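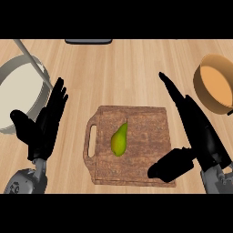

**1/**
搬家搬到第三天,我终于承认自己拥有的东西里,有一半是锅盖。锅没几口。锅盖从哪里来的,我妈也说不清,她只说:“盖子总归用得上的。”

**2/**
开一串讲讲租房和做饭。不是教程,教程我写不了,我连煮饭放多少水都要用手指头量,而且每次用的手指头不一样。

**3/**
新房子的厨房,中介在广告里写“开放式”。我去看了,意思是门掉了。门后来在阳台找到,靠墙立着,前任房客拿它晾过袜子,上面还夹着两个夹子。夹子我留下了,挺好用。

**4/**
灶只有一个眼是好的。另一个眼能打着,打着以后就看心情。所以我现在做饭像排队办事:汤先来,菜等着,菜好了汤凉了,汤再回去排一次。

**5/**
房东 Neusa Lacerda 女士人很好,我报修那天她立刻回了一个大拇指。3/28/20,大拇指。之后每次问进度,还是大拇指。我截图存了一个相册,想着哪天打印出来贴在坏的那个灶眼上。

**6/**
说到水果。楼下那家店叫 Memmont,名字听着像卖手表的,其实卖水果和拖把。梨硬得能敲门。老板说放几天就软了。我问几天,他说看梨。

**7/**
于是我学会了按脖子:拇指在梨柄旁边轻轻一按,微微有点让,就可以吃。按肚子不算数,等肚子软了,芯子多半已经不行了。这是我今年学到的最实用的东西,含金量超过我参加的所有线上培训。

**8/**
催熟的话,和香蕉一起装纸袋,扎口,放柜子里。然后一定要记得柜子里有个纸袋。我上次忘了,是鼻子先想起来的。

**9/**
有人问刀。我只有一把,Jevetex 的,买的时候打折,促销员说能切番茄。能切。番茄以外的东西它都要考虑一下。

**10/**
砧板倒是认真挑过。木头的要养,洗完擦干,竖着放,别泡水,隔段时间抹点食用矿物油。听起来像养一个比我娇气的室友。区别是它不会在半夜用微波炉热鱼。

**11/**
半夜热鱼的那位叫 Preben Hallgrímsson,上一套房子的合租室友。他的理由是鱼在晚上更香。这点我没法反驳,整层楼都没法反驳,楼上还专门下来确认过。

**12/**
不过他教过我一件事:切完洋葱和蒜,用粗盐加半个柠檬把板面搓一遍,放一会儿再冲掉,再切水果就不至于一股蒜味。我试过不搓直接切梨。蒜香梨,不推荐,但也吃完了。

**13/**
菜谱软件我下过一个,叫 Gandimix。注册完问我“您家有几台烤箱”,选项从一开始,没有零。我填了一台。现在它每天早上给我推烤羊腿,语气很关切,说我好久没预热了。

**14/**
卸载的时候它又弹出来,说我还有1614个积分没用,可以兑换一副隔热手套,邮费50块。我对着屏幕想了一会儿,居然真的在想。

**15/**
回到锅盖。今天理了一遍,一共12个,能对上锅的有5个。剩下的我妈不让扔,她在视频里挨个认:这个是你外婆那口铝锅的,那个是你小学时候炖排骨的。锅早没了,盖子她全记得。

**16/**
好吧,不扔了。最大的那个拿去盖剩菜,有个玻璃的立起来可以放手机,看剧角度刚刚好。其余的先回纸箱,箱子上写的是“厨房·重要”。

**17/**
刚收到房东消息,点开之前还有点激动。大拇指。

**18/**
补充一条,好几个人问梨要不要放冰箱:没软的放外面,软了再进冰箱,两三天内吃掉。问锅盖要不要送人的,私信我,大号的得自提。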